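Terrazzo-pattern surface

A terrazzo-pattern surface is a sheet, panel or film printed to resemble terrazzo, a floor material made of stone chips set in a binder and ground flat. The printed version contains no chips. It is used on wall linings, shelving, countertops, screens and packaging, often next to printed marble, and is classed with the decorative surfaces known in the trade as stone-look or mineral-look prints.

Terminology

In true terrazzo the visible pieces are called chips or aggregate, and the material between them is the matrix. Makers of printed surfaces borrow part of this vocabulary. The colored shapes are usually called flecks, the background is called the ground, and the very small marks between the flecks are called fines. A print with flecks of one size is described as even; one that mixes large flecks with fines is described as graded.

Pattern design

A terrazzo print is built from a repeat, the smallest block of artwork that can be laid edge to edge without a visible join. Because the eye picks out a recurring shape quickly, the designer tries to keep any single fleck from standing out. Dark flecks are the main difficulty. A large black shape on a pale ground can be recognized from across a room, and its recurrence gives away the length of the repeat.

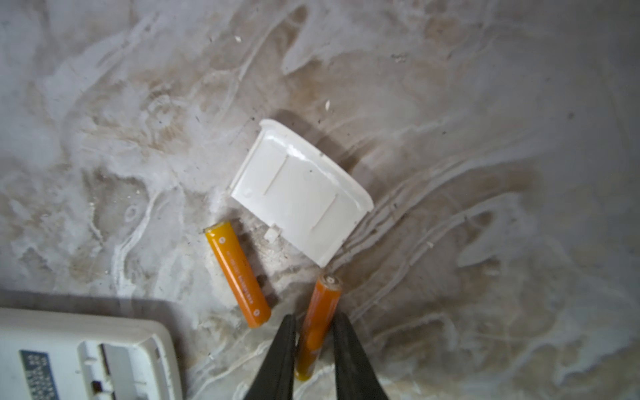 Color is normally limited to a ground and a small number of inks. Off-white and light gray grounds are common. Muted pinks, yellows and greens came into wide use for domestic goods, while office and retail work has tended to stay with gray and black. Some designs place a second set of marks inside the larger flecks to suggest a chip that is itself made of mixed stone.

The Wikberg method, named for the pattern studio that first wrote it down, draws the flecks as straight-sided polygons and then shifts each corner by a small random distance. The Cleketti method begins with scans of crushed stone and reduces them to flat shapes. The first gives a crisp, graphic result. The second is closer to real terrazzo but takes longer to prepare – each outline has to be cleaned by hand before printing.

Production

Two routes are in general use. In the first, the pattern is printed on paper, which is soaked in resin and pressed under heat onto a core. In the second, it is printed on a plastic film with an adhesive back. Pressed sheet resists scratching better; film is cheaper and can be fitted over an existing surface.

Joints and corners

Where two printed panels meet, the flecks at the joint are cut through. On a flat wall this can be reduced by matching the panels at the repeat. At an inside corner matching is seldom attempted, and the joint is covered with a metal or plastic trim.
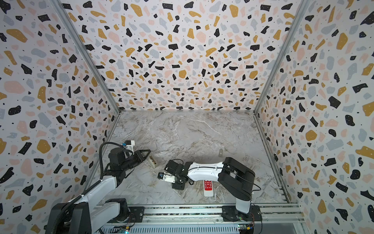 Terrazzo-pattern panels on three walls, with a marble-pattern tabletop.

Combination with marble prints

Printed terrazzo and printed marble are often sold in the same range. The two differ in direction: marble veining runs across a sheet and shows which way it was laid, while a terrazzo print has no strong direction and can be turned to save material. Jawad Kakakhel, in a survey of 158 stone-look prints, sorted them into 18 groups by vein or fleck shape. Only 9 of the groups contained designs with both features.

Care

Printed surfaces are cleaned with a soft cloth and mild soap. Abrasive powders dull the top layer and, on film, may remove ink. Unlike true terrazzo, a worn print cannot be ground and polished, and the usual repair is replacement of the whole panel.

See also

Sostotwood
Wan repeat
Decorative laminate
Faux marble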